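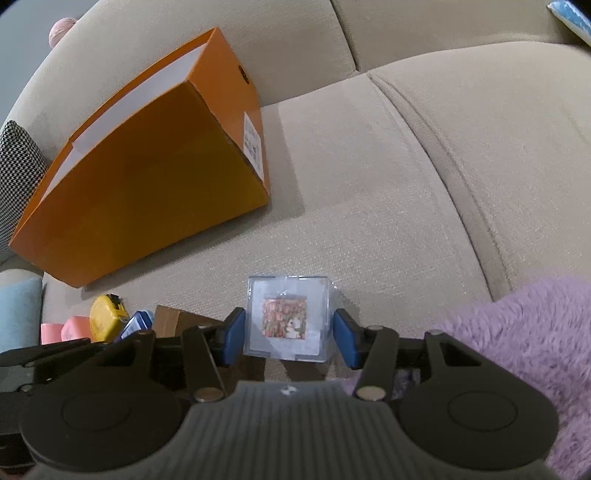

How long should I wait before I email a store about a return refund that hasn't shown up?
Two weeks from the day the tracking says delivered. Before that they mostly send you the canned reply.

Mail order & returns > Shoes > Mingate return, no refund yet

flatfoot_mo
November 2024
ok so some background to the above. bought winter boots from Mingate, size too small, sent them back with the label they gave me. Tracking says delivered to the warehouse 12 days ago. No email, no money. Account page still says "return in transit". Card is a debit card so this is real money to me, not a someday thing. Do I push now or wait?

bundle_of_socks
wait. 14 days is what their return page says, and I think that's business days, so you're not even close

gravelpath
It's calendar days. I had this same argument with them last winter. Page says days, just days. Chat person tried to tell me business and I pasted their own page back at them. Refund next morning.

bundle_of_socks
might have changed since then. I'm only going by what I got told on the phone

flatfoot_mo
just looked, it says "14 days from receipt at our warehouse". no mention of business. so two more days I guess

tillroll
Don't wait. Write now, keep it short. Order number, tracking number, date delivered, amount. No story about your feet. Used to work returns for Gruber and the long ones went to the bottom of the pile, sorry but true. Also what did you pack it in? Some stores knock money off if you tape the label right on the shoe box with no outer carton

flatfoot_mo
outer carton, brown paper around the box. label on the outside

tillroll
good. then they have nothing to take off

northfacing_kitchen
Slightly different problem but same store. They took a $20 "restocking" fee off mine and never said why. Boots were never worn outside. Anyone get that back?

gravelpath
Yes, asked for it in writing. Took a while. Ask which line of the terms it comes from

pennywise_dot
I'd go straight to the bank tbh. Dispute it and let the store explain.

tillroll
Bad idea this early. Open a dispute while the return is still inside their window and the bank can just close it, and some stores lock your account while it's open. Seen it plenty.

pennywise_dot
never had one closed on me. Bundik dragged me along for nearly two months over a pair of sandals, I disputed, done. I wouldnt give any store the benifit of the doubt now

gravelpath
two months is not 12 days though

pennywise_dot
fair. still say put a date in your calendar and stick to it

bundle_of_socks
is it through the Fustamance site or direct from Mingate? If Fustamance the money goes to them first and then to you, adds time

flatfoot_mo
direct. ok wrote to them just now, four lines, no feet. will post back

northfacing_kitchen
Mine said "in transit" right up until the money landed btw. That page is useless, I'd ignore it. Look at the bank app

flatfoot_mo
got an answer. "Your return has been received and is being processed." so the canned one lol

tillroll
That's still a yes in writing that they have it. Save it. If day 14 goes by, reply in the same email thread, don't start a new one

bundle_of_socks
and get your next pair half a size up, Mingate runs small. mine from January did anyway

gravelpath
Mine run big. Wide foot maybe? I'd order two sizes and send one back but after this thread, hm

flatfoot_mo
Refund came through, full amount, no fee. Email came after the money. northfacing did you ever ask them about your 20?

northfacing_kitchen
Asked yesterday, waiting. Got the canned one too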